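# Evaluation of the Plivthorpe Starter Kit for Dish Handling

Group 3: Natsumi Morikawa, Vasco Baptista, Valter Esteves
Supervisor: Aníbal Marinho

## 1. Background

The Plivthorpe Starter Kit is sold by Karabulut to catering and packing firms that want to try a robot arm without hiring an integrator. The price covers the gripper, the mounting parts, the control software and a term of support by email. The arm itself is bought or leased separately. Our department was offered a trial licence in January, and our group was asked to say whether the kit is worth buying for the second-year practical module.

We were asked to look at three things: how long the kit takes to set up, how well it picks up a single dish from a bench, and how well it places that dish in a crate. Cost was left to the department office, although we make some remarks on it in section 5.

## 2. Setting up

Karabulut's brochure says that two people can have the kit working in a morning. It took the three of us until the middle of the second afternoon. Most of the delay was in the software. The installer stopped twice with no message, and Vasco had to find the log file to learn that it wanted an older version of the camera driver. Support replied the same day with the right file.

The mounting parts were good. Every bolt was in a labelled bag and the drawings matched the parts. The one fault was the cable guide, which was too short to let the wrist turn fully. We replaced it with our own.

Teaching a new pick is done by hand. The user moves the arm to the dish, closes the fingers, lifts, moves to the drop point and presses a button at each stage. Valter had not used an arm before and taught his first full pick in 27 minutes with only the printed guide.

## 3. Picking from the bench

We used one pattern of shallow white plate for all picking tests. The manual recommends a matt work surface. Our bench is polished steel, and we kept it, as most commercial kitchens have the same.
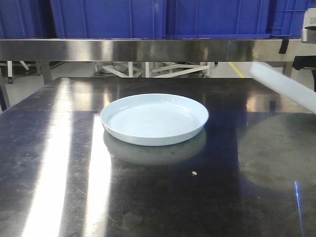
*Figure 1. Plate on the steel bench, with one of the gripper's fingers to the right.*

We ran 163 picks over the test period, changing the position of the plate by hand between runs. Of these, 136 ended with the plate lifted and held. The other 27 were failures, and we sorted them by cause using the log and our own notes.

The largest group was vision errors. The kit finds the dish by its outline, and it sometimes took the reflection of the overhead lights or of the plate itself as part of the rim. The fingers then closed too near or too far. Turning on the "shiny surface" setting in the software helped, but it slowed each pick noticeably. This setting is off by default and is covered only in an appendix, which we think is a mistake.

The rest were slips. The rim gives the fingers a fair edge to hold, but if they met it at an angle the plate turned as it was lifted. No plates were broken – the arm's lift height was limited in software throughout.

## 4. Placing in crates

The crates stand on a steel rack behind the bench. The kit treats each crate as a box with a known rim height, which the user types in during set-up. 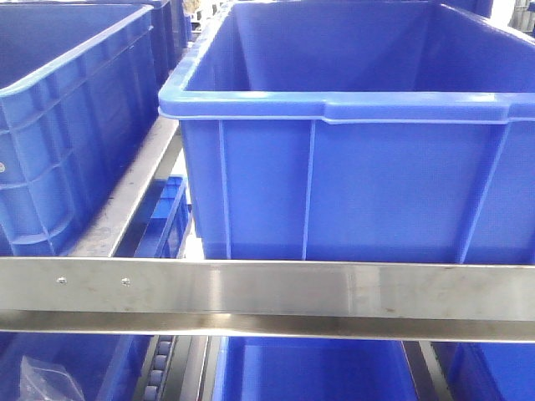 *Figure 2. Blue crates on the upper and lower levels of the rack.*

Placing on the upper level worked well once the rim height was right. Our first value was wrong because we had measured to the shelf and left out the thickness of the crate floor. The software accepted it without a warning.

The lower level was harder. The arm has to come in under the front beam, and the kit's path planner has no simple way to mark a beam as something to avoid. Natsumi got round this by adding extra waypoints by hand. It worked, but a first-time user would probably give up. We asked support about it and were told that an obstacle editor is planned for the next release – no date was given.

## 5. Comparison and cost

We had hoped to test the Voncombe kit alongside this one, but the loan fell through. From the published manual it appears to have an obstacle editor but no hand teaching, so it would suit a different kind of course.

Replacement finger covers for the Plivthorpe kit are rated by the maker for up to 1,000 picks. We did not reach that number and cannot confirm it. For a full class the covers would be a regular expense.

## 6. Recommendation

We recommend buying one kit for the module, on these conditions:

- the camera driver is installed by staff before the first session
- the "shiny surface" setting is switched on for all bench work
- student exercises use the upper level of the rack only
- a longer cable guide is fitted

The lower level could be added after the obstacle editor is released and has been tested. Our taught paths and the failure log are in the shared project folder.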